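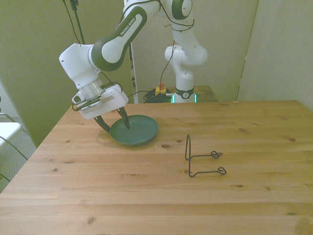 Robotics Lab, Handout 4
Plate to Stand: Grasping a Thin Rim

Instructors: Gangadharan Panicker, Josée Pelletier
Lab assistant: Tharun Kulkarni

Read sections 1 and 2 before you come to the lab. Section 3 is done at the table, in pairs.

1. The task

The arm picks up a round plate lying flat on the table and sets it upright in a wire stand. Start and end poses for the arm are given in the Ronbridge folder. The plate may be placed anywhere on the left half of the table. The stand stays near the middle, but do not assume that its angle is the same for every run.

A full run has a limit of 28 seconds. Each pair records 7 runs and hands in all of them, including the failed ones.
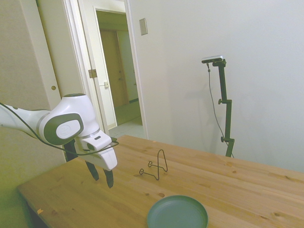
Most of the difficulty is in the grasp. The plate is wider than the gripper can open, so the fingers have to close on the rim, with one finger outside the plate and the other inside. If the hand is too high, the fingers slip off the rim. If it is too low, the inner finger presses on the plate and the arm stops with a contact error. Write down the height you used.

2. Approach angle

Come down with the hand tilted a little toward the rim. Last term Dinesh Chowdary's group tried a straight vertical approach and a tilted one with the same code. The tilted one was kept for this handout. Your starting script, povonex_grasp, has the tilt as its second argument. Change it in small steps.
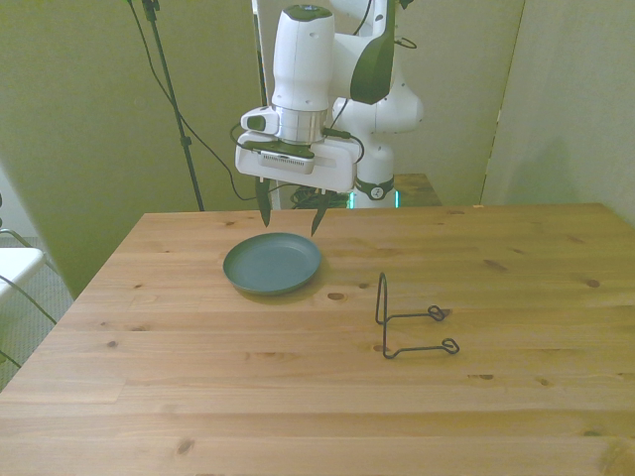 Figure 3. Open fingers over the plate, with the stand to the right.

Do not drag the plate to get a better grip. Open the fingers, go back up, and try again. A retry inside the time limit is not a fault.

3. At the table

Check that the emergency stop is released and within reach of one partner. That partner does not type.
Load the Hultik settings file. The force limit is already in it.
Run the approach once without closing the fingers.
Run the full task. Save the log after each run. 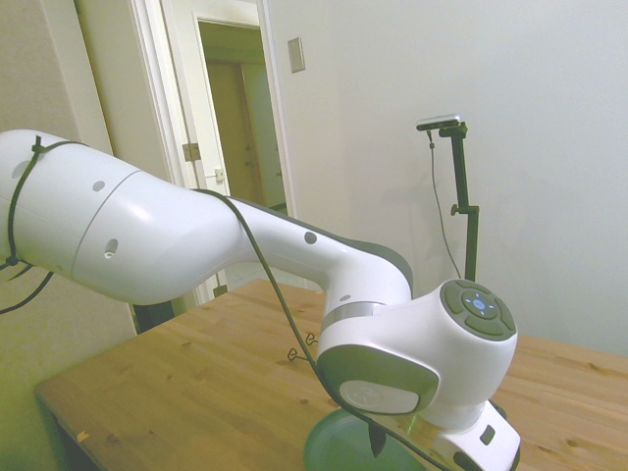

What if the plate is gripped well but will not go into the stand?
Check the wrist rotation first. The plate has to be turned on edge before it reaches the stand, and in line with the gap between the wires.

4. What to hand in

One page and the log files. Over 600 lines of log per run is normal, so do not print them. On the page, give the rim height, the tilt, and one paragraph on your worst run. Balakrishnan Chacko will grade this lab. Send files to him by 5 p.m. on the day after your session.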